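Divided sorting tray

A divided sorting tray is a shallow open box with low rails and at least one fixed partition, used to keep small containers grouped during counting or packing. It is commonly made of unfinished softwood or beech, with a thin panel as the floor.

Small bottles are usually laid on their sides, caps facing the same way.

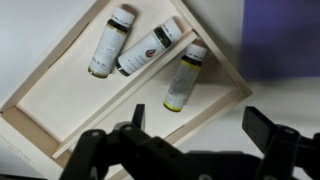 Three small labeled bottles with white caps in one compartment of a divided wooden tray.

Layout

The partition may be centered or offset. Makers such as Kasteo sell a tray 400 mm long with rails 30 mm high. On a packing table the tray is set beside the incoming goods, which may arrive in molded blister trays. A colored mat is sometimes laid under these to mark the unpacking area.

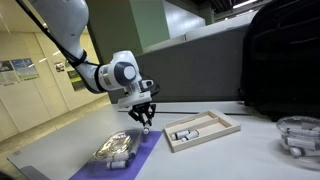
Care

Bare wood is wiped with a damp cloth and dried flat. Loose partitions are reglued.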